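Ticket 4000: hot water quits mid-shower
Opened by Esi Dogbe, 2021-03-18

Hi again! So the Gittins heater is doing its thing where I get maybe half a shower and then it's ice. I've already bled the kitchen tap and cleaned the little inlet screen (gross), and I swapped the batteries, all 4 of them. Error light blinks 11 times, stops, then blinks again.
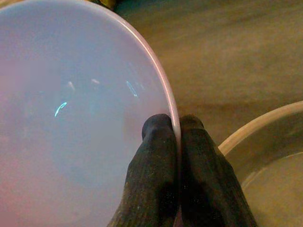

What does the blinking light mean on this model?
Low water flow. The heater shuts the burner off when flow drops too far, so check the inlet valve and the shower head first.

OK so I went back and the inlet valve was only half open, ugh. Opened it all the way and ran the bathroom tap for a good long while. Steady hot, no blinks! Then Mohammed-Awal got in the shower and it cut out on him, of course.
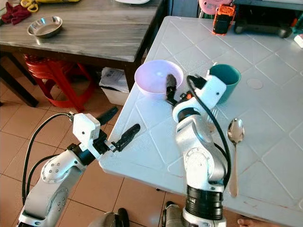 Next I unscrewed the shower head and tried it with the bare hose. Stayed hot the whole time, so I'm blaming the head (it's crusty with scale). It's soaking in vinegar overnight. Sunita, please leave this open till I write back?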